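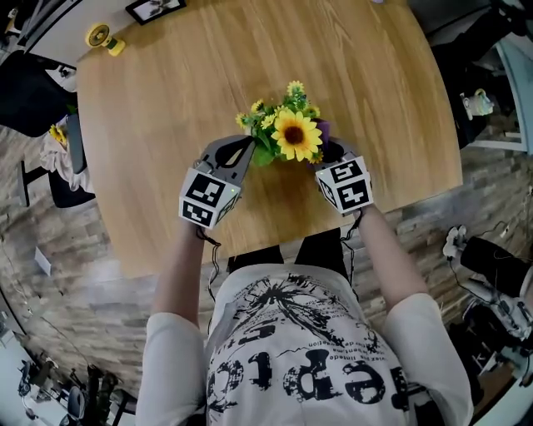 # Small Arrangements: Artificial Flowers in a Low Pot

Handout 7, Interior Display and Staging
Instructor: Sohail Yousafzai

Read this before the afternoon session. Bring your pot, your stems, wire cutters, and the measurements you took for the last handout. The library copy of the Talpur workbook is on reserve if you want the longer version of the section on proportion.

## What counts as a small arrangement

For this course, a small arrangement is anything you can lift with two hands and set down on a desk or side table without moving the furniture. Most of them sit in a pot or a shallow bowl. They get looked at from a sitting position and from a standing position, so the top matters as much as the front. Students who have only worked on mantel pieces tend to forget this and leave the back and top thin.

Artificial flowers have a long trade history. The Amgate sample book, dated 1892, has 172 plates of cloth and paper blossoms, and a good part of the yellow ones are sunflowers and daisies. We will look at scans of plates 7 and 9 in class. Note how the leaves in both are drawn lower than the flowers and turned outward.

## Choosing the main flower

One large flower is enough for a pot of this size. A sunflower works well because the dark center gives the eye somewhere to stop. Place it toward the front and let it face up at a slant. If it faces straight ahead, a standing visitor sees only the rim of the petals.

Filler flowers should be clearly smaller. Small yellow daisy types go with a sunflower because the color is close and the shape is simple. If you want a second color, get it from the pot. Purple sits across from yellow on the color wheel, and a purple pot under yellow flowers will read from across a room. A white or gray pot is quieter. Pick one or the other before you start cutting stems.

## Building it

1. Wipe the pot and dry it. Check that the foam is snug.
2. Put the main stem in first, a little forward of center.
3. Add leaves low around the edge of the pot. Bend each one out and slightly down.
4. Add the small flowers at different heights. Keep all of them lower than the main flower on the front side.
5. Turn the pot a quarter turn and fill what looks bare. Repeat until you are back at the front.
6. Look down on it from above. You should see petals and leaves, with no foam showing.

Stems from a new package come pressed flat. Open every blossom by hand before it goes in. The petals on Pondo stems are stiff and can be bent back a few times before the wire gets tired. The cheaper ones should be shaped once and left alone.

## Spreading the blooms

Open flowers pull to the side they face. If all the large ones face right, the arrangement will look as though it is leaning even when the pot is level. Spread them to both sides, then use smaller blossoms to finish the lighter side. An arrangement can be uneven and still balanced. Larger open flowers on one side and a few small ones low on the other is a perfectly good layout, and on a pale wood desk the yellow carries well enough that you won't need much else.
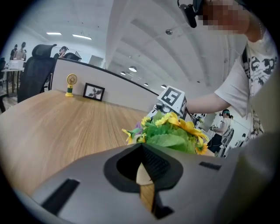 ## Placing it on the table

A light wood top with a visible grain is an easy surface to stage on. Set the pot near the middle first, then decide whether it should stay there. On a round or rounded table it usually can. On a work desk it should go toward the back so that the person sitting there has room for their arms.

Keep other objects few and away from the pot. An empty picture frame or a small figure near the edge of the table is fine while you are working out the layout, but check each one before you call it done:

- Does it compete with the main flower for height?
- Is it the same yellow as the petals? If so, move it farther off or take it away.
- Is any part of it over the edge of the table?

To move the arrangement, hold the pot. Don't lift by the stems or squeeze the leaves. If the flowers are wide, steady them lightly on one side while the other hand takes the weight at the pot.

## Care

Dust with a soft dry brush, top to bottom. Keep out of direct sun, which fades yellow faster than green. Plorholm foam crumbles after a couple of seasons and should be replaced when the main stem starts to turn in its hole.

## To hand in

One finished arrangement in a low pot, one sketch from the front, one sketch from above. On the back of the second sketch, write which flower you placed first and anything you moved after you set the pot on the table. Put your name on the bottom of the pot with tape. Unlabeled pots go on the shelf by the sink.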